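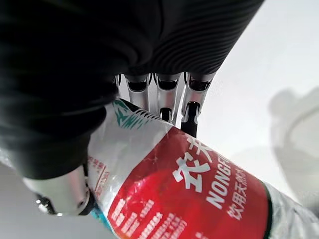
Camargo wants it on record that the hand should have been shown with the egg first, because visitors remember whatever comes first and a bottle is something they can all do at home. Fair point, and I'm writing it down before I lose it. I still think the bottle is the better opener. Everybody in the room has held one, so everybody has an opinion on how hard to squeeze.

Open day, lab notebook
Saturday, evening. Entered by the bench 2 crew

31 people through the door for the Clotby demo, best turnout since we moved into the Etwood building! Two sessions, morning one ran long. The kids stood right up at the tape and the grown-ups pretended they weren't trying to do the same.

Setup notes for next time. Grip force cap at 700 in the config (controller units, not grams — somebody asked and I gave a bad answer). Thumb closes first, then the four fingers together. I'd like to try the fingers closing one after another, index leading, which looks more like a person and gives the bottle less chance to roll. Thin plastic is such a good test object. It dents, it springs back, the label slides a little over the body, and all of that shows up in the motor current if you know where to look. Put the live current plot on the big screen next time. We had it on the laptop and only the front row could read it.

Best question of the day: does it know it's holding something, or does it just stop when it can't close any more? Right now, mostly the second one. The Plerkero pads do give us contact but the planner ignores them after the first touch. That's a week of work and I really want to do it.

Other things:
- wrist camera view was a huge hit, leave it up the whole time
- log buffer set to 2000 samples, too short for a full pick and place, second session logs are clipped at the start
- shiny fingers + overhead lights = glare in the wrist view, try the side lamps
- bring more tape for the floor
- handout still has the old room number

Want to rerun the whole bottle sequence before August, full and half empty, same cap. Camargo gets the egg. I get to go first.

4 comments · 9 shares
Questions: ask at the Etwood front desk
© Clotby workshop notes · Back to top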